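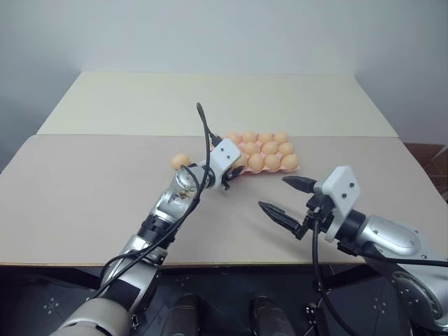 Orange eggs and a pink egg tray, with one egg lying on the table.

Rulthorpe Roll-Away Nest Box, Four-Hole
Made by Aliswood

Overview | Specifications | Assembly | Care | Parts | Questions from buyers

The Rulthorpe is a wall-hung nest box for small and medium laying flocks. Hens lay on a sloped floor mat, and the egg rolls back under a flap into a covered gutter. You collect from the rear or the front, depending on how you set the floor when you put the box up. Eggs stay out of reach of the birds, which cuts down on cracked shells, egg eating and dirt.

The box has four nesting holes side by side under a single sloped roof. The roof is pitched steeply enough that hens don't roost on it. Each hole has its own mat and its own curtain, and both lift out without tools.

The four-hole box suits flocks of up to 20 hens. Larger flocks will need more than one box. Boxes can be hung end to end or stacked two high with the stacking rail (sold separately).

Specifications

Width: 41 inches
Depth, including gutter: 24 inches
Height at back: 22 inches
Height at front: 14 inches
Empty weight: 38 pounds
Body: galvanized steel, folded edges
Floor: welded wire with plastic-coated finish
Mats: molded plastic, green, removable
Curtains: heavy rubber strip, black
Gutter lid: galvanized steel, hinged along the full length
Floor slope: adjustable, three positions
Mounting: four keyhole slots at 16-inch centers, to match standard wall studs
Load rating of wall bracket: 200 pounds

What comes in the carton

One body, folded flat in two sections
One roof panel
Four mats
Four curtains
One gutter with lid
One perch rail with two brackets
One bag of hardware
Printed instructions

Wall screws are not included. Use screws suited to your wall. For wood studs we suggest 5/16-inch lag screws at least 2 1/2 inches long.

Assembly

Plan on 60 minutes for one person with a socket wrench and a Phillips screwdriver. A second person is useful when lifting the box onto the wall.

Lay both body sections on a flat surface with the flanges facing up. Bolt them together finger tight. Fit the three inside dividers, then the floor. Don't tighten anything until the roof is on, or the last two holes won't line up.

Set the floor in the middle position to start with. If eggs stop short of the gutter, go to the steeper setting. If hens refuse to settle in the box, go to the shallow one for a week or two and then move it back. Pullets that have never used a roll-away floor often do better on the shallow setting.

Hang the box so the perch rail is 18 to 24 inches above the litter. Heavy breeds should have the lower height. The box should be level from side to side. Check it with a level along the gutter lid, because eggs will collect at the low end and knock against each other if it is off.

Choose the darker end of the coop if you have the choice. Keep the nest holes lower than the main roosts.

Care

Lift out the mats once a month and hose them from the underside. Let them dry before they go back. Droppings on the wire floor can be brushed off dry with a stiff brush.

The gutter lid hinge needs no oil. Wipe the inside of the gutter whenever an egg breaks in it, as dried yolk will stop the next eggs from rolling.

Mites can shelter in the folded seam under the roof. To treat it, take off the roof (six bolts), wash both surfaces with hot soapy water and let the parts dry. Do not use bleach on the galvanized parts. Poultry-safe mite sprays can be used on all surfaces except the curtains, which should be taken out first.

Parts and accessories

Replacement mat, single
Replacement mats, set of four
Replacement curtain, single
Perch rail with brackets
Hardware bag
Stacking rail, for two boxes
Gutter liner, soft foam, cut to length
Divider blank, closes off one hole
Rahman floor stand, for coops without a solid wall

The Rahman stand holds one box only. Do not use it with the stacking rail.

Mats from the older Plullska two-hole box do not fit the Rulthorpe. They are an inch narrower and will shift when a hen scratches.

Questions from buyers

Can I collect from outside the coop?
Yes. Cut an opening in the wall the size given on page 3 of the instructions and hang the box with the gutter facing out. The lid overlaps the opening on the top and both ends. It sheds rain but has no lock. A hasp can be bolted through the two punched holes at the center of the lid.

Will it take duck eggs?
No. The gap under the flap is sized for hen eggs, and ducks don't care for the perch or the height.

My hens kick the mats loose. What am I doing wrong?
The mat has two clips on the back edge that go under the wire. Push down at the back corners until both clips catch. If a clip has broken, order a single mat.

How many eggs does the gutter hold?
The gutter holds a normal day's lay from a flock of 20. Collect twice a day in hot weather.

Do I need bedding in the holes?
No. Straw or shavings will keep the eggs from rolling. Some keepers put a small handful on the mat for the first few days to get the birds interested and then take it away.

Comments from owners

"We hung three of these along the north wall in May. Went from washing most of our eggs to washing very few. The instructions could use bigger drawings." Aarti Ahuja

"Solid box. One roof bolt was missing and they mailed another. My Orpingtons are a tight fit but they use it." Slamet Rondonuwu

"It took the older hens three weeks to give up on the corner of the floor. The pullets went straight in. I would buy the foam liner along with it, as I had some cracks on the steep setting until I added one." Stella Massawe

Shipping and returns

The box ships in one carton, 43 by 26 by 9 inches. Orders leave the warehouse within two working days. Boxes that have not been put into a coop can be returned within 30 days in the original carton. For the health of other flocks we can't take back a box that birds have used, but faulty parts are replaced free for two years from delivery.

For pallet orders and farm accounts, write to Nadhirah Khoo in the Aliswood sales office. Include your delivery zip code and say whether you have a forklift or need a liftgate truck.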